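Lullbridge Community Newsletter
March – From the Office of Parks and Buildings

Changes to room bookings at the Nurside Center

Beginning next month, the Nurside Center will move to a single booking calendar for all of its public rooms. Requests that were once made at the front desk, by telephone or through the Sulent Street branch will now be entered in one place. Bookings already confirmed will be honored and do not need to be submitted again.

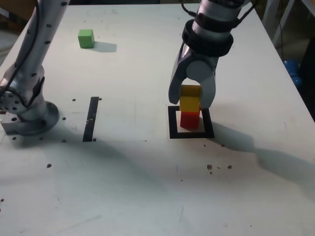
Vol. 27, No. 3

Residents may reserve a room up to 12 weeks in advance. The Han Room seats 64 and remains the largest space available for meetings, recitals and receptions. The two smaller rooms on the lower level seat 20 each and may be combined on request. Nonprofit groups based in Lullbridge will continue to pay the reduced rate, provided that a current registration form is on file.

We use cookies to remember your newsletter preferences. Accept | Manage settings

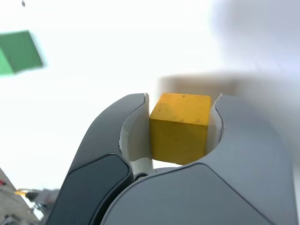
The care of shared furnishings was the subject raised most often in comments received over the winter. Groups are asked to return chairs to the racks and to report damage on the checkout sheet. Ordinary wear is expected and will not be charged. A yellow wooden block with small specks on its faces and edges gone slightly round is still a perfectly good block, and the same view will be taken of items in the center's play and craft cupboards. Charges will apply only when an item must be repaired or replaced.

Evening hours are also being adjusted. The building will remain open until 9:30 p.m. on Tuesday – the evening in greatest demand – and will close at 8 p.m. on other weekdays. Groups should allow time within their booking for setting up and clearing away.

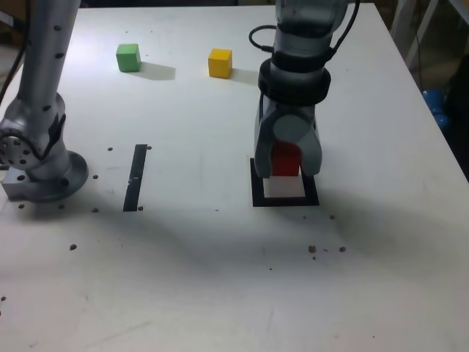

Cleaning supplies will be kept in the hall closet on each level, and every group is expected to wipe down the surfaces it has used. White tabletops call for particular attention, as faint scuffs and scratches can be seen on them even when they are clean. Abrasive pads should not be used. Marks that do not lift with a damp cloth may be left for the cleaning staff.

Printed copies of the revised booking rules are available at the front desk and at the Sulent Street branch. Written comments will be accepted through the end of the month.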